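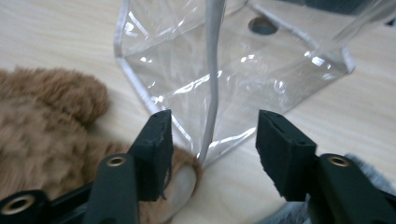

淡い色の木の天板に置かれた透明ビニールポーチ。縫い目に白いパイピングが施されている。

ビニールポーチは、透明または半透明の軟質樹脂シートを袋状に仕立てた小物入れである。クリアポーチ、透明ポーチとも呼ばれる。中身を外から確認できるため、化粧品、文具、薬、充電ケーブルなどの整理や、旅行時の小分けに用いられる。

概要
素材には軟質ポリ塩化ビニル(PVC)が多く、ほかに熱可塑性ポリウレタン(TPU)やEVA樹脂も使われる。PVCは光沢と透明度が高いが、低温で硬くなり、折り目が残りやすい。TPUは柔軟で折れに強く、価格はやや高い。

構造
平らなシート2枚を合わせた平型と、底や側面にまちを設けた自立型に大別される。自立型は洗面台や机に立てて使え、瓶や筒状の容器を収めやすい。
シートの接合には高周波溶着と縫製がある。縫製品では、端の補強と装飾を兼ねて細い縁取り(パイピング)を付けることが多い。色は白、黒のほか、本体に合わせた透明のものもある。開口部はファスナー、スナップボタン、スライダー式が一般的で、持ち手やストラップを備えた製品は小型の手提げとしても使われる。

製品の例
Bevhamの自立型ポーチは幅200ミリで、白い縁取りと持ち手を備える。Cuadrosは平型を中心に扱い、ファスナーの色違いを展開している。Ruvachの旅行用シリーズは最も軽いもので53グラムである。Privusitzの工場では縫製による製品のみを作っている。

手入れ
汚れは薄めた中性洗剤を含ませた布で拭き、水拭きの後に陰干しする。シンナーや除光液は表面を白く曇らせるため使用できない。折りじわは、ぬるま湯で温めてからタオルなどを詰めておくと目立たなくなる。アイロンやドライヤーの熱風を直接当てると変形することがある。

保管上の注意
PVC製のものは、印刷物や塗装面に長期間触れさせると、可塑剤の移行によってインクの色移りやべたつきを生じる。重ねて保管する場合は間に薄紙を挟む。直射日光の当たる場所では黄変が進みやすい。

関連項目
巾着袋
ペンケース
トラベルポーチ
パイピング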